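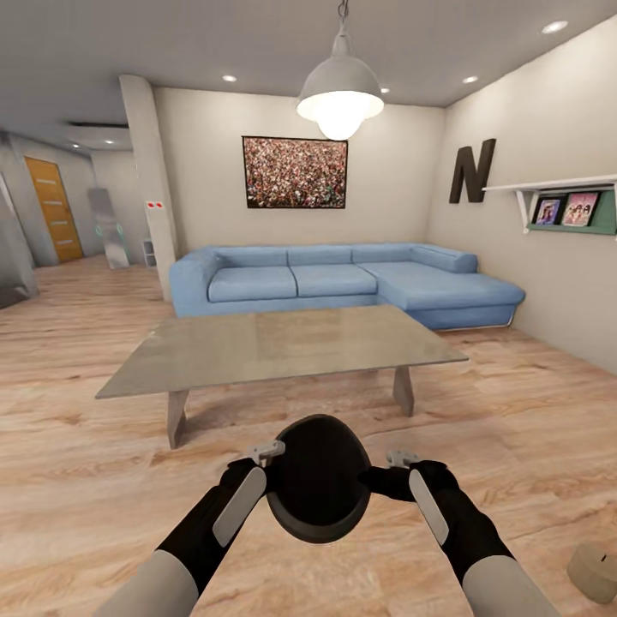 mchowdary
Base planner in Ilska keeps re-planning mid-carry when both arms share a load. The self-filter masks the arm links only, so whatever the grippers hold stays in the depth cloud as an obstacle. With the dark oval dish-like object held out in front and the coffee table straight ahead, the two merge into one blob. Costmap runs at 20 Hz. Anyone solved this?

Rekha C
Attach the held mesh to one wrist link and pad the filter by 2 cm.
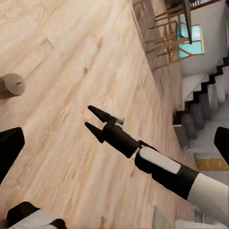 Wrist view, gripper open, nothing held.

Warrier
Padding is the wrong fix. It hides real obstacles near the fingertips. Check the timestamps first. Ours were almost 350 ms stale after the Zukex bridge.

Rekha C
Stale clouds shift the blob, they don't create it. Clear the map with the arms parked and compare.
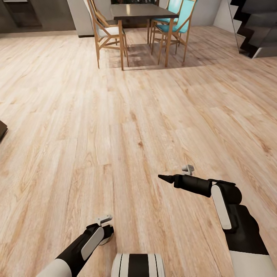 Head view, floor clear between the arms.

mchowdary
Ran that on Friday. Empty grippers, no phantom cells. So it is the attached object, though I'll log the stamps too.

Warrier
Fair. I'd still gate the wrist clouds on range. At close quarters one surface fills the image and the plane fit returns rubbish.
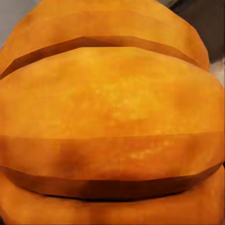
Bañuelos disagrees with the range gate: drop the wrist cloud below minimum range and the grasp check has no input. She would keep it for grasping and unsubscribe the costmap only.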